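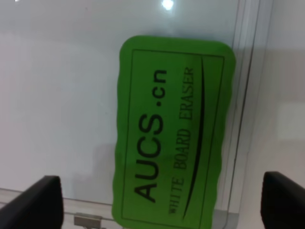 Slide 1. Opening: the board and its eraser

Good morning, and thank you for coming. This talk is on the care of whiteboards in shared rooms. It is addressed to all staff who book, use or look after the meeting and teaching rooms at the Hoditz site.

The slide shows an eraser of the ordinary foam kind, green, printed WHITE BOARD ERASER. Most rooms have one very much like it. Ask those present when they last cleaned theirs. Allow a moment for hands.

State the scope. The talk covers dry-wipe boards only. Glass boards and the projection wall in the Seol room are dealt with in the separate guidance.

Slide 2. Why the subject has come up

The rooms service received 763 requests over the last reporting year, and boards were mentioned in more of them than chairs or lighting. The usual wording is that the board "will not come clean". In most cases the surface was sound and the eraser was full of old ink.

Mention that replacement boards were ordered for the Stotar building in April, before the erasers had been looked at. Several of the old boards were afterwards returned to use. Do not dwell on this point; the building manager may be present.

Slide 3. The board when it is not on the wall

Boards are taken down for decorating and for room moves. The following practice applies.

Lay the board flat on a clear table with the writing surface upwards. Check the table for grit and for old tape before setting the board down. Leave the hanging hooks attached to the frame. They are easily lost when put in a drawer, and the replacements seldom match.

The board on the next slide has an aluminium frame, rounded plastic corner pieces and a marker tray along one long edge. Point out the two wire hooks below the near edge of the frame. Boards of this type should be carried by the frame and never by the tray.

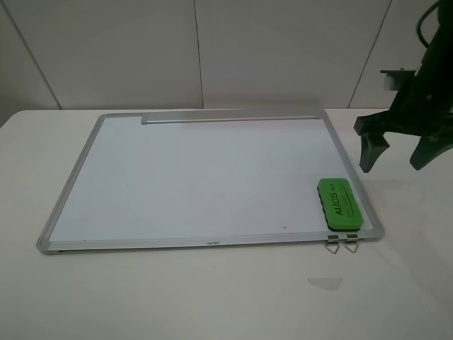
Ferhat Çınar asked, when these notes were first circulated, whether a board that has been taken down should be wiped before it is stored or after it has been put back up. The agreed position is both. Ink left on a stored board becomes harder to remove with each week, and dust collects on the surface in any case. He also asked that the room number be written on a label on the back, and this has been added to the checklist.

Slide 4. Daily wiping

Wipe from the top downwards in straight, overlapping strokes. Circular rubbing spreads the ink and leaves a grey haze. Keep the felt flat against the surface and use light, even pressure.

Wipe at the end of each booking. Users should not leave writing for the next group unless the board has been marked "please keep", with a name and a time. A board marked in this way may be cleaned after 6 p.m. on the same day.

Demonstrate on the board in the room if there is one. Use a marker that has been checked beforehand – permanent markers have found their way into the tray on two previous occasions.

Slide 5. The felt side

The felt is the part that does the work, and it is the part most often forgotten. On the next slide it can be seen as a narrow black rim at the end of the green foam.

Black felt does not show how much ink it is holding. Press it against a sheet of white paper. If it leaves a clear mark, it needs cleaning. Tap it out over a bin, brush it with a dry nailbrush, and return it to the tray felt side down.

Foam erasers should not be left on a radiator to dry.
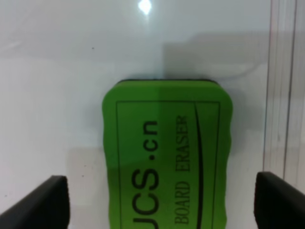

Barış Yurt has written to say that the paper test is too strict, and that an eraser may leave a faint mark and still clean well. This is a fair comment. The slide now says "a clear mark", and staff are asked to use their judgement. He would also prefer a spare eraser in every room. The stores budget allows for one between two rooms at present – the matter will be raised again with Setar, who supply the rooms.

Slide 6. Stores and replacement

There are 851 boards on the register across all buildings, and about 4,000 markers are issued in a year. Erasers are issued on request from the stores counter. Please bring the old one when asking for a new one.

An eraser should be replaced when the felt has come away at a corner or has worn smooth. Discoloured foam is not a ground for replacement. 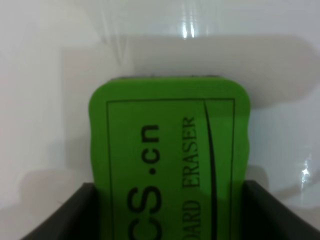

Slide 7. Questions

May spray cleaner be used every day?
Once a week is sufficient for most rooms. The spray should be applied to a cloth, and the board wiped dry before it is written on again.

Close by giving the location of the stores counter and the hours of opening. Copies of the checklist are on the table by the door. Collect the attendance sheet before leaving the room.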